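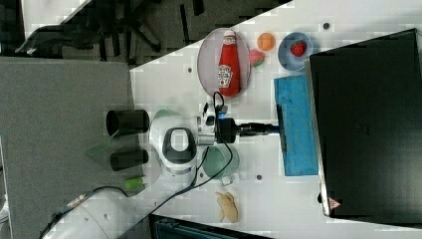

Renji Miyazaki
Faculty adviser, Vindville Robotics Club

Every May our club has the same argument about what to do with next year's money, and every May the competition side wins. I've been on that side myself. This year I voted the other way, and I want to explain the vote to the parents and former members who wrote to me.

The competition season costs us most of the budget and nearly all of the fall. Students build one machine for one set of rules, drive it with a controller for a few matches, and take it apart. They learn to cut metal and meet a deadline, and I don't look down on either. But by the time the season ends, only two or three students have written any code that matters. The others have carried batteries.

The table project works differently. The job is to get a robot arm to pick up ordinary things and put them where they belong. A ketchup bottle goes on a plate. A toy strawberry goes in a bowl. A mug is harder than either, and a sponge block is its own kind of trouble. People who visit expect something more impressive, and I understand that. A four-year-old can clear that table.

That is why I like it. When the arm misses, everyone in the room can see that it missed, and no rulebook tells the students what to try next. Last term each student had to guide the arm through 200 attempts at a task and keep a written log. Špela Popescu's log ran to 59 pages. She found that most of her failures came from the way she was approaching the mug handle, and she changed it. I have coached teams to regional finals and never read anything from a student that was as useful as those pages.

The objections deserve an answer. Tibor Bognár, who captained the team two years ago, wrote that the work is repetitive and that new members will quit. Some did. Attempt number 140 is dull, and I can't make it otherwise. He also said colleges know what a trophy is and don't know what a log is. He may be right, though I don't think a club should be planned around an application form.

A stronger complaint is that only one student can work the arm at a time. We've tried an evening sign-up sheet, with the last slot ending at 8:30, and it helps a little. If we drop one tournament next year, we can put the entry fee and travel money toward a second arm.

I'm not asking to end the competition team. I'm asking for it to take half the money and half the fall. The vote was close, and it comes back to the members in September.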